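Home & Bath > Reviews > Small Bathrooms

Wiren wall shelf for the bathroom: three months without drilling

19 Mar 2022
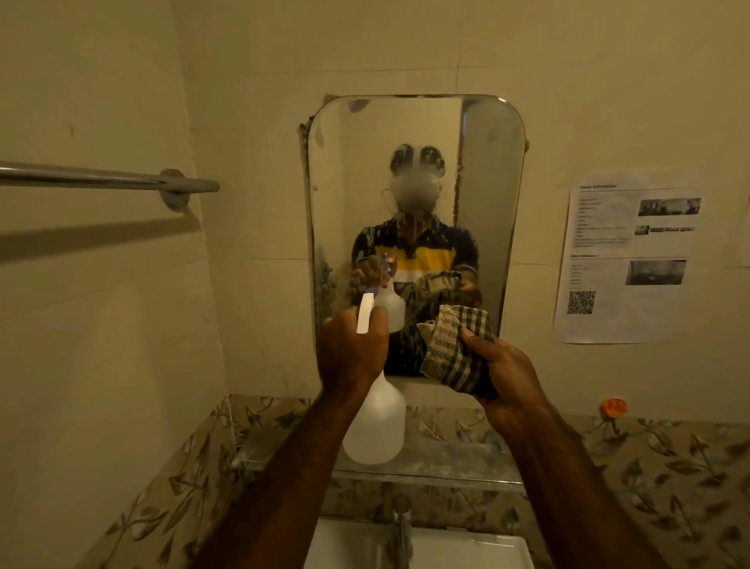
Cleaning the old mirror before the shelf goes up beside it.

I rent a small flat and my contract does not allow holes in the tiles. So when I wanted a place for the toothbrushes and the creams, I had to look for something that holds with glue. I bought the Wiren shelf in December from the Adeleke shop near the station. It has 3 levels and the box says it is 18 inches wide.

The instructions are one sheet of paper with small drawings. You wipe the tiles, press the two plates on the wall and then leave everything alone for one full day. I left it two days, I am a patient person. After this you hang the shelf on the plates and turn a small screw under each one. I needed a coin for it, my screwdriver was too long for the space.

What I like: the shelf is stiff and does not move when I take a bottle from it. The bars are close together, so a small tube can stand without falling through. Water runs off quickly and I have seen no rust until today.

What I like less: the lower level is too near to the middle one. My shampoo does not fit there, only soap and razors. Also the white paint has a chip in one corner. It was there when I opened the box, and I was too lazy to go back with it.

Before this I had a Fanomach shelf with suction cups. It fell down in the night two times and broke a glass. The Wiren costs a little more – for me it is worth it.

I do not know yet how the plates come off. The sheet says to use warm air from a hair dryer and pull slowly. I will write again when I move out.

4 stars from me.

312 shares | 3 comments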